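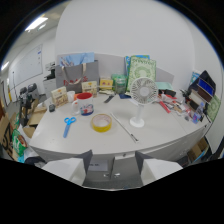
Desk reset, part two: what stays within reach

Part one dealt with the drawers. Part two is the surface, which took longer than the drawers did and produced less rubbish.

The desk at Wovine is a shared one with a curved front. A curved front looks generous on a floor plan and is awkward in use. Anything with a straight edge sits badly along it, and the usable depth changes as you move sideways. I measured the run from one end to the other at 1475 mm. The shelf unit I had planned to put at the back came from Fahy and is 2000 mm long, so that went back.

Without the shelf, the low grey partition has to do the job. It will hold up anything that leans and is reasonably stiff. Books are fine. A paper carrier bag is fine if there is enough in it to keep the base flat, and an empty one folds forward onto whatever is in front of it. I now keep the grey bag with the rope handles at the back left as overflow. The rule for overflow is that it gets emptied on Monday. So far the rule has been kept once.

I sorted everything else by how often a hand goes to it, using a tally sheet taped inside the drawer. Caoimhe Quinlan, who has the desk in the mornings, filled in her half properly. Mine has gaps. We logged 43 reaches before we stopped, and the result was lopsided enough that more data would not have changed it. Scissors and tape came first by a wide margin. The ruler was third. The mug would have won outright, but we had agreed to leave drinks off the sheet.

So the front of the desk is for cutting and sticking. The blue scissors are on the left with the blades towards the front edge, which suits neither of us perfectly but means they are always found in the same position. The yellow tape lies flat next to them. I tried it standing on its rim for a week and it rolled, as tape does. The ruler goes to the right, on the diagonal. It could be squared up, but on a curved edge there is nothing to square it to.

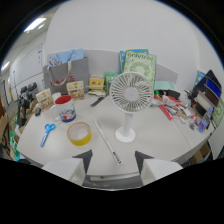

The fan gave the most trouble. It is a white desk model with a round base, light enough to move with one hand, and for that reason it was always being moved. Too close to the front and it occupies the only part of the desk where you can write. Too close to the partition and the air coming in behind the head is restricted, and the note of the motor changes. Between the two there is a band where it works properly. It now lives in that band, behind the ruler, and the loose papers have been moved instead.

The mug is the white one with the red inside, and it stands behind the tape. I would prefer it further from anything made of paper. Caoimhe disagrees, and she does most of the drinking from it.

The small boxes are at the back with the green package. They are bulky for what they are worth and get opened perhaps twice a month, so the back row is the right place. The green book stands upright with the blue one behind it. Neither has been read at this desk as far as I know. They make a decent end stop for the row, and I have left them there on that basis.

Two things are unresolved. The pens have no fixed place and drift. There is also a set of drawer dividers on order from Dedine, quoted at 1000 mm per strip and meant to be cut down, and I have yet to find out whether they cut cleanly with the saw we have. If they splinter I will go back to the Plindness ones, which were ugly but arrived the right length.

Part three will be the cables under the desk. I have looked at them once and put the panel back on.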